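March, 16:20
Entered by: bindery bench, Prindlow

Adhesive trial, continued from the last entry. Still not convinced by the Detico paste. The supplier sheet says it stays flexible for the life of the book, and I would like to know whose life they had in mind, given that the stuff has only been on sale for two years.

Set-up as before. Paperbacks from the withdrawn box, spines stripped and reglued, half with Detico and half with our usual Bisgaard PVA. Left under weights overnight. Then the opening rig: 300 openings each, flat to the bench, at the same three places in the block. After that a pull test on single leaves from the middle section.

The Bisgaard books came through much as they always do. A bit of stiffness near the head, one leaf started to lift, nothing I would send back. The Detico books opened more easily, I'll grant that. They lie flatter and the spine doesn't fight you. But one of them let go at opening 271, a clean split down the middle with the glue still soft enough to roll under a fingernail. The sheet calls this "full cure in 4 hours". It had been under the weights a good deal longer than that.

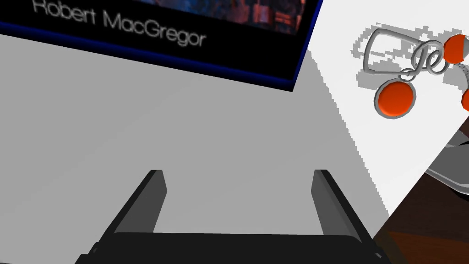 Dark cover, Robert MacGregor. Blue along the lower edge.

Before anyone writes that the split copy was a bad one to start with: maybe. It had the thickest block in the batch and the paper is that fluffy bulky stock that drinks glue. But people bring us exactly that sort of book. A paste that only behaves on thin blocks with decent paper is no use at the front counter.

Also not happy with the pull test itself. The clamp slipped on two leaves and I had to throw those readings out, and I suspect it slipped a little on others without my noticing. The figures in the folder look tidier than they deserve. Don't quote them to Gurkisholm until I've relined the jaws with rubber and gone again.

Gurkisholm want an answer before they change over their whole repair line. My answer today is no. They say their own trial went well, but they tested after a single night and never went near the cold store. Our books sit in an unheated van in winter. PVA goes brittle in the cold too, of course - I'm not pretending ours is perfect - but at least we know how it fails.

To do:
- reline clamp jaws
- second batch, thick blocks only, both glues
- one set in the cold store for a week before opening
- ask Detico what paper they tested on (asked once already, got a brochure)

Pot of Detico is back on the lower shelf with the lid taped. It skins over quickly, so stir before use and scrape the rim.

Recent entries
Spine linings: mull against Japanese paper
Bisgaard PVA, old tub and new tub compared
Cold store readings, winter
Gurkisholm repair line, notes from the visit
Why the nipping press squeaks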